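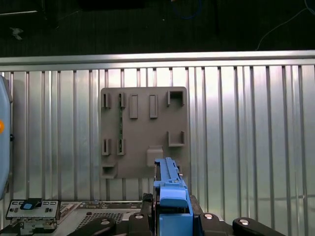

Arkorau Brings Back the Nusik Clog, Now in Wide Widths

I'm so happy to finally get to write this one! I'm Romain Rolland, I run the shoe side of things at Arkorau, and starting this February our Nusik slip-on clog is back in the shop with a softer footbed, a new strap and (yes, we read your emails) a proper wide fit.

If you missed the first Nusik, it's a closed-toe clog for people who are on their feet all day. Nurses bought it, line cooks bought it, and my sister wears hers to walk the dog in the rain. We made one small batch, it sold out, and then the messages started coming. We had 493 requests for a wide width alone, so that's where we began.

The toe box is roomier now, and the heel sits a little lower so your foot doesn't slide forward on stairs. The old strap had a buckle that dug in if you wore thin socks. I hated that buckle. The new one is a plain stretch band you can flip to the front when you want to kick the shoes off at the door. The insole comes out for washing, too. Let it air dry, please, I ruined two pairs in the dryer finding that out.

Colors are black, oat, brick and a dark green we're calling Pons. The green is my favorite and we made the fewest of it, so if you want Pons I'd go early. There are 2352 pairs in this run across all colors and sizes, in regular and wide. Half sizes run through 11. If you're between sizes in the regular width, go up.

We're also adding the Ellus sock, a low-cut cushioned cotton sock made to go with the clog. It's sold in packs of three for $19, and the first 100 clog orders get a pack free, no code needed, it just goes in the box.

The shop opens for orders at 9 a.m. Eastern on launch day, and people on our mailing list will get the link an hour before everybody else. Exchanges for a different size are free for unworn pairs.

Store buyers and press who'd like a sample pair can write to me through the contact form on our site. Tell me your size and whether you want wide!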